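NOTES FROM THE KITCHEN DRAWER

Hello again, and welcome to the 34 new people who signed up after the pancake issue (I still owe you all the buckwheat version, it's coming in March, I promise).

This week I want to talk about spatulas. Well, spatulas and ladles and that big two-pronged fork I own and use once a year. Mine have lived in the drawer left of the stove ever since we moved in, and for most of that time the drawer has opened exactly three inches before something inside stands up and jams it. You know the move where you slide your fingers in flat and feel around for the handle that's causing the trouble? I've been doing that with one hand while an egg goes rubbery behind me. Saturday I'd had enough. I pulled the whole thing out and dumped it on a towel.

I won't go through everything, but there were two potato mashers in there, and neither is the one I like. There was also a melon baller from my aunt, a whisk with a loop missing, and a rubber scraper that had gone sticky along one side in a way I didn't want to think about. The scraper and the whisk went in the trash. One masher went in the box for my sister, who will probably give it back to me at Easter.

What was left was the stuff I cook with every day, and that's what I wanted up off the counter and hanging where I can grab it. I've gone back and forth on crocks for years. I had a nice blue one, but everything leans, the heads tangle together, and the crumbs at the bottom turn into something else if you forget to wash it. So I've come around to the hanging kind of stand: a pole in the middle, hooks around the top, and a little cup at the base.

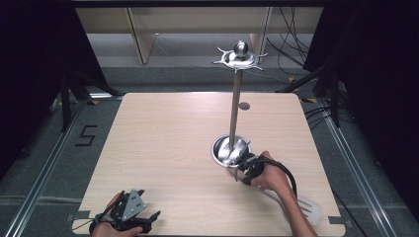
How I'd set one up

Start with the hooks and be picky. The stand I'm so fond of has five, which sounded stingy to me until I stood there and tried to name the sixth thing I reach for on a weeknight. Slotted spatula, solid spoon, ladle, tongs if they have a loop, and then a spot you can fight over. In our house it's the spaghetti server. Kamil Michalík wrote in after the last issue to say he keeps that spot open for whatever he just washed, and I think that's pretty smart!

Check your handles before you buy anything. A curved hook needs a hole or a loop to go through, and a surprising number of handles don't have one, or have one so tiny it's no use to anybody. Three of mine failed. You can tie a loop of kitchen string on a wooden spoon if it has a hole that's too small for the hook, and it looks kind of sweet.

Hang the heavy things across from each other. If the ladle and the tongs are both on one side you'll notice it every time you take something off the other.

Wide heads need elbow room. A big slotted turner will swing into its neighbor, so I give mine a skinny spoon on either side.

And wipe the shiny parts with a dry cloth. I love polished steel and it shows every single fingerprint, especially the cup, especially if you've been handling butter.

What came in the mail

Lots of you asked about the drawer itself now that it's empty. I lined it with the leftover shelf paper from the pantry and put the measuring spoons and the peeler in there, and that's all. It opens the whole way. I keep opening it just to look.

To the reader who wanted to know if she should throw out her scratched plastic turners: I'd let go of any with a melted edge and keep the others for pancakes. I have a white one I'm very attached to and it's not going anywhere.

Next time: lids. I have 25 of them and I do not have 25 pots. If you have a system, hit reply and tell me, and please be specific about where the glass ones go.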